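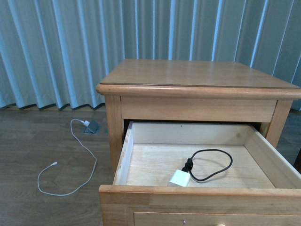
Ralimell: medições de cabos e carregadores USB-C

Versão 2 dos dados, actualizada em março

O que é este conjunto

O Ralimell reúne medições de carregamento feitas com cabos USB-C comprados em lojas comuns. Comecei a recolha por uma razão simples: as embalagens prometem uma potência, e eu queria saber quanto dela chega ao telefone. O conjunto tem 2.000 sessões de carregamento, feitas com 35 cabos e 8 carregadores. Cada sessão é um ficheiro CSV separado, e há também uma tabela com o resumo de todas.

O português não é a minha língua materna. Se encontrarem uma frase pouco clara, agradeço que abram um pedido de correcção, do mesmo modo que para um erro nos números.

Estrutura das pastas

sessoes/ contém os ficheiros CSV, um por sessão
resumo.csv contém uma linha por sessão
cabos.csv contém comprimento, preço pago e potência declarada de cada cabo
carregadores.csv contém o mesmo para os carregadores, sem o comprimento
scripts/ contém o código em Python que gera o resumo

Colunas dos ficheiros de sessão

tempo_s: segundos desde o início da sessão
tensao_v: tensão medida do lado do aparelho, em volts
corrente_a: corrente em amperes
temp_ficha_c: temperatura da ficha do lado do aparelho, em graus Celsius
estado: texto livre, quase sempre vazio

A coluna temp_ficha_c falta nas sessões mais antigas, porque o sensor ainda não estava montado. Nesses casos o campo fica vazio e não tem o valor zero. Peço atenção a isto no cálculo das médias.

Como foram feitas as medições

O medidor é um Gasser de bancada, ligado entre o cabo e o aparelho. A amostragem é de um valor por segundo. Antes de cada sessão a bateria era descarregada até ao mesmo nível, e o ecrã do aparelho ficava desligado até ao fim. O Silvan Kälin fez a calibração do medidor e repetiu uma parte das sessões na casa dele, com outra tomada e outra extensão. Os resultados dele estão marcados em resumo.csv com a letra K na coluna origem.

Os cabos têm um código em vez do nome da marca. Esta decisão foi discutida bastante e a Merja Karppinen não concordou com ela. O meu argumento é que comprei um só exemplar da maior parte dos modelos, e um exemplar não chega para julgar um fabricante.

Preço e qualidade

Muitas pessoas perguntam primeiro se o cabo caro carrega mais depressa. Nos nossos dados, o preço explica muito pouco. O comprimento e a secção dos condutores têm mais peso, e alguns cabos baratos e curtos ficaram à frente de outros que custaram várias vezes mais. Não medi a duração dos cabos com o uso, portanto não posso dizer nada sobre ela.

Limitações conhecidas

A temperatura ambiente não foi controlada.
O cabo C17 foi substituído a meio da recolha por outro do mesmo modelo. As sessões com o segundo exemplar têm o código C17b.
As sessões com o carregador Wusevitz têm pequenas interrupções que ainda não sei explicar. Deixei-as nos dados tal como foram gravadas.
Não há medições de transferência de dados, apenas de carregamento.

Utilização

Para gerar de novo o resumo, executar scripts/resumo.py na pasta principal. É necessário o pandas. O script demora alguns minutos e escreve por cima do ficheiro existente, por isso convém guardar uma cópia antes.

Licença e agradecimentos

Os dados estão sob CC BY 4.0 e o código sob a licença MIT. Agradeço ao Ernő Bakos, que emprestou três carregadores, e ao Takeshi Nagano, que encontrou um erro de arredondamento na primeira versão.

Contacto: Florian Baumgartner, através da página de problemas do repositório.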